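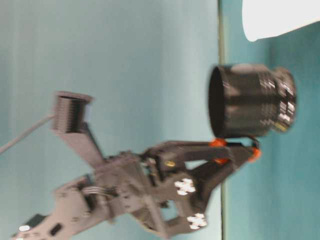
Home Shop Repairs Classes About Contact

About Aseck Sewing & Repair

We fix sewing machines. Also sell them, teach people to use them, and keep a wall of thread that has gotten a bit out of hand. Started in January in the back half of a shoe store on Drekley Street, one bench and a borrowed sign, and moved to the corner shop when the shoe store closed. Been on the corner 15 years now.

The repair side is still most of what we do. Home machines, sergers, a few older industrials if you can get them through the door. Old black cast iron machines very welcome. So are the plastic ones from the big box stores, whatever anyone has told you about them being throwaway. Some are worth fixing and some aren't, and we'll tell you which before you've paid for anything.

How repairs work

Bring the machine, the foot pedal and the power cord. Please bring the pedal. Bring the bobbin case too if it comes out, and a scrap of the fabric you were sewing when things went wrong – tension problems are much easier to find on the real fabric. Leave the thread in if it's jammed, don't cut it all out first.

We look it over, call you with a price, and wait for a yes. A standard service is cleaning, oil, timing check, tension, new needle. Usual wait is 9 working days, longer before the holidays when everbody remembers the costume they promised. Parts for older machines can take longer. We'll call if so.

No drop-offs outside the door please. It rains.

What we sell

New machines from two makers, used ones we've serviced ourselves. Every used machine goes out with a tag saying what was replaced and a 90 day promise on the work. Needles, bobbins, feet, belts, bulbs, scissors, chalk, interfacing by the yard. Thread, 400 colors on the wall and more in the drawers, ask. We don't carry much fabric anymore, a few bolts of muslin and canvas for the classes and that's it. There are good fabric stores in town and we'd rather send you to them.

We do sharpen scissors. Fabric shears only, not pinking shears, not kitchen knives. Leave them at the counter in something that covers the points.

Classes

Upstairs, in what we call the Esteban room after the tailoring school that used to rent it. They left the cutting tables and the big mirror and we have been grateful ever since. Beginner classes run in the evening and start with threading the machine, over and over, until it stops being scary. After that a tote bag, then a pillow cover with a zipper, then whatever you like. Quilting group meets in the same room and will happily take new people. Bring your own machine or use one of ours, just say which when you sign up.

Kids from age ten, with a grownup in the building. Stairs only I'm afraid, no elevator, but we can do a one-on-one lesson downstairs at the back table if you ask ahead.

The Dasetti drive

Every fall we collect machines people don't want and get them running for the Dasetti Project, which passes them on to families and small workshops. Any condition. If it can't be saved we strip it for parts, and those go into the next one. Feet, manuals and spare bobbins are wanted as well. This page was updated September 2023 and the drive is open now, so check the closet.

Manuals

We have a file of 2,000 old manuals, paper mostly. If you inherited a machine and have no idea how to thread it, write down the model number (look under the handwheel or on the bottom plate) and come in. Copies cost whatever the copier costs us.

Finding us

Corner shop, green awning. Parking behind, turn in by the laundromat. Ring the bell at the back if you're carrying something heavy and we'll come out and get the door. Phone is better then email, email gets looked at in the evening.

This site uses cookies to remember your cart. Accept | Settings

14 shares | 3 comments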